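Section 4: Connecting Your Dreketo Label Printer

The Dreketo prints labels. It will also, if you skip this section, print a long strip of nothing and then blink at you. Set aside one cup of coffee's worth of time.

Before you start

You need the printer, the power cord, the starter roll and a flat surface. The starter roll holds 80 labels, so go easy on the test prints. A full Broltholm roll holds 130 and is sold separately, like everything else you will come to want.

Caution: Do not plug the printer in yet. We know you want to.

Loading the roll

1. Press both side tabs and lift the lid. It opens farther than you expect and stops with a click.

2. Drop the roll onto the spindle with the labels feeding from underneath. Feeding from the top also fits perfectly and does not work at all.

3. Pull 2 labels' worth of paper past the tear bar and close the lid. Push on both corners. One corner will feel closed when it is not.

Note: If the paper goes in crooked, open the lid and start over. Tugging it straight has been tried by many customers, some of whom now own a second printer.

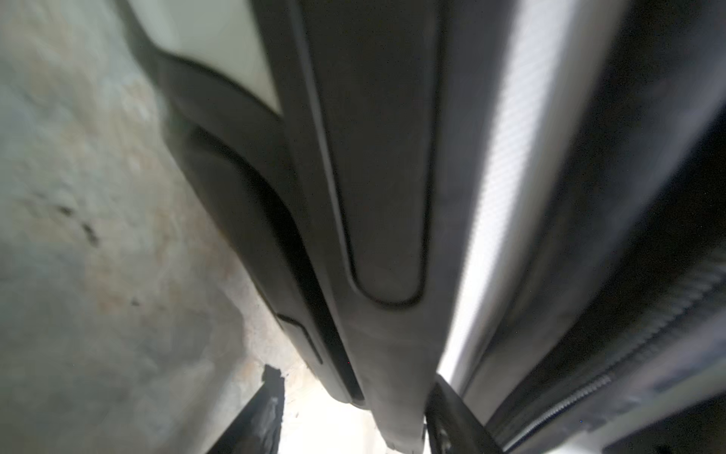 Power and first print

4. Plug the cord into the printer first, then into the wall.

5. Hold the feed button until the light turns green. Orange means the lid is open. Flashing orange means the lid is open and the printer has lost patience.

6. Let go. The printer feeds one blank label to find its place, then prints a test label with the word READY on it.

Caution: The print head gets hot during long runs. Let it cool before you clean it.

Choosing a label size

7. Install the Plistosau software and pick your size from the list. Costache labels are listed under "Other," for reasons that made sense in April.

8. Click Save. Closing the window does not save, and it will not ask.

Cleaning

Wipe the print head with a dry, lint-free cloth at every roll change. The head is rated for up to 3000 labels between deep cleanings, which are covered in Section 7. Do not use window cleaner, nail polish remover or your sleeve.

Revised Sep 10, 2023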